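Groleck Hand Kit, reviewed after three months of teaching a robot arm to pick up soft packaging

Posted 7th May
Category: Research tools, hardware

I work in a small lab where we study how a robot arm can learn to pick up things that do not keep their shape. Bags, wrappers, film, packets of snacks. Our method is learning from demonstration with a hand-held gripper. A person holds the tool, does the task with it, and the camera on the tool records what it sees together with the opening of the fingers. Later a policy is trained on these recordings and runs on an arm which carries the same fingers and the same camera.

We bought the Groleck Hand Kit in February, after our home-made tool broke for the second time. I promised my colleagues at Vokbridge to write down my opinion before they order theirs, and then it became too long for an email. So I put it on the page.

I paid the normal price (well, the lab did) and Groleck does not know that I write this.

What you get

The kit comes in a gray case with foam. Inside there is the handle with the trigger, the camera mount, two finger carriers, two sets of pads, a bag of screws, a short cable and a long cable. There is also a flange for mounting the same finger carriers on an arm. The flange is sold separately in the cheaper version, so please check before you order, because without it the whole idea of the method is lost. The fingers in the recording must look the same as the fingers on the arm.

The tool with the camera weighs 770 grams on our kitchen scale. This is not heavy for a minute. It is heavy for an afternoon. The weight sits in front of the hand, so the wrist gets tired first, and in the second hour my demonstrations become visibly worse. I now stop after 23 recordings and give the tool to somebody else, or I go to label data.

Setting up

Assembly took me one morning. The printed guide is short and good, with one mistake: the drawing shows the left carrier from behind and the right carrier from the front, and I mounted them wrong the first time. If the trigger feels stiff in the last part of its travel, this is the reason. Turn the carriers around and it goes away.

Calibration is done with a printed board. You move the tool slowly over the board until the program is satisfied. I would like to have some number on the screen that tells how good the result is. The program only says "done", and two times it said "done" when the result was clearly poor. I check it now by closing the fingers on the corner of a box and comparing the recorded position with a ruler. It takes five minutes and I recommend to do it every morning.

The recording program itself is called Ragab and it comes with the kit. It starts fast, it saves every demonstration in its own folder, and it has not lost any file. The names of the folders are only numbers, so keep a notebook.

The experiment

I don't like reviews of research tools without any research in them, so I will tell what we did.

The task was simple to say: take the snack bag from the table and put it in a tray, while there is loose clear film lying next to it or over it. In a clean table the task is nearly solved by methods which are years old. With film it becomes difficult. The film shines, it shows other things through it, and when you touch it, it moves in a way that no one wants to model. A depth camera is of little help with it. This is why we prefer to learn directly from color images of a wrist camera.

We collected 500 demonstrations with the kit. Five people took part, with different size of hands. Before each one we threw the film on the table again and placed the bag in a new position. For comparison we trained one policy on half of the data and one on all of it. Both have the same network and the same number of training steps.

The policy with all the data picked the correct item clearly more often than the one with half. This you could expect. More interesting for me was the type of mistakes. The smaller policy often closed on the film and lifted it very carefully, as if it was the product. The bigger one did it rarely, and its typical mistake was another one: it went to the right place, but with the fingers not open enough, and pushed the bag away.

I went back to the recordings and found the cause. Some of us open the gripper fully at the start, and some open it only a little before the contact. The policy had learned something between. We wrote a rule on the wall (open first, then approach), recorded one part of the set again, and the pushing became less. I can not give you a fair percentage, as we changed the light in the room in the same week, and I don't want to print a number that I would not defend in a paper.

The view of the camera

For this method the camera position is nearly everything, so I looked at it with care. The camera must see both fingers and the space between them, and also enough of the table to know where to go next. Groleck has chosen a good compromise. Close to the object, both pads stay in view and I can judge the gap between them well. What you lose is the top of anything tall. A snack bag that stands upright goes out of the picture at its upper end when the fingers are near it, and the policy must decide from the lower part.

The black pads are a good decision. They are matte, so they do not throw back the lamp, and against a white table they are easy to find. Only the little brass-rimmed holes in the mounting pieces give some shine. I was afraid that the network would learn something stupid from these points, but I have not noticed any effect.

The weak side is the exposure. Our table is white and the room behind it is dim, and the automatic exposure has to choose. It chooses the table, and it does it correctly, but the folds of the film still come out with strong highlights, and the background goes nearly black. In Ragab you can lock the exposure. Do this. With automatic exposure the brightness moves during the approach, and then the same film looks like two different materials in one recording.

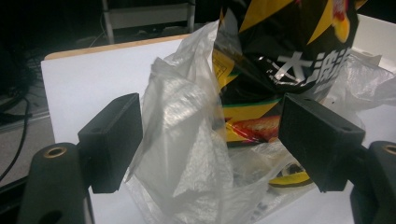
The pads

The flat pads are the standard set. They are fine for bags which have some air and some content. A potato chip bag can be held gently with them and I did not hear many chips breaking. For film alone, when it lies flat on the table, they are too thick at the tip. You can not get under it, you can only pinch a fold that is already standing. We learned to look for the highest fold and take this one, and the policy learned it from us, which was a nice thing to see.

The second set is thinner and has a soft edge. It is better for film and worse for everything else, and the soft edge started to come off after 3000 closings (Ragab keeps a counter in the menu). I asked the shop in Flaltitby, where we bought the kit, and they sent a new pair without discussion. It would be better if the edge was screwed and not glued.

Changing the pads needs a very small key. It is in the bag of screws. Tie a string to it.

Small complaints

The long cable is too stiff. It pulls the tool to the side when you turn the wrist, and the person compensates for it without thinking, and this goes in the data also. I changed it for a softer one from our drawer.

The trigger has no lock. If you want to hold the fingers at one opening for the calibration, you need a second person or a rubber band.

The strap is made for a big hand. Two of us could not tighten it enough and put a piece of foam under it -- not pretty, but it works.

The guide for the arm side is much weaker than the guide for the hand side. Delay between camera and arm is mentioned in one sentence. For us it was the most important thing of all: before we measured the delay and corrected it, the arm was closing too late on nearly every attempt, and we blamed the data for one full week. If you take only one advice from this page, measure the delay first.

Would I buy it again

Yes, for a lab that wants to collect its own demonstrations and has an arm already. The price is high for what is, in the end, a trigger, two fingers and a camera, and a patient student can build something similar. We had built something similar. It was never two weeks the same, and the data from one month did not fit to the data from the next.

For teaching I would say wait. Vokbridge wants it for a course, with many students and short sessions, and there I would be worried about the soft pads and the small key.

Four stars from five. The missing star is for the cable and for the page about the delay. I will add a note under this text when we have tried the kit with wet packaging, it is planned for the summer.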